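Filed under: Home Life, Conversations

I caught Fumiko Sekiguchi at 4 in the afternoon, when her shop in Dimstead goes quiet and she finally gets to sit down. She's been mending other people's clothes for 19 years and she talks fast, so forgive my notes!

I asked what people bring in most. "Sweatshirts," she said, laughing. "Not suits, not wedding dresses. Old sweatshirts with the cuffs going." She charges almost nothing for those (I've seen the price card, it's silly) and she told me she'd do them all day if she could.

"You wear a thing like that on your worst days," she said. "Of course you want it back."

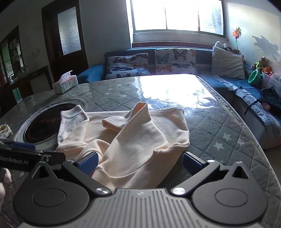

On washing

I confessed I wash everything hot. She put her tea down. "Cold water, inside out, and stop using so much soap, please." Dryers she puts up with, on low, for towels. Her own sweaters get rolled in a towel and laid flat on the spare bed, which drives her sister Setsuko up the wall whenever she visits.

I went home with two spools of gray thread and my coat, which she'd fixed while we were talking.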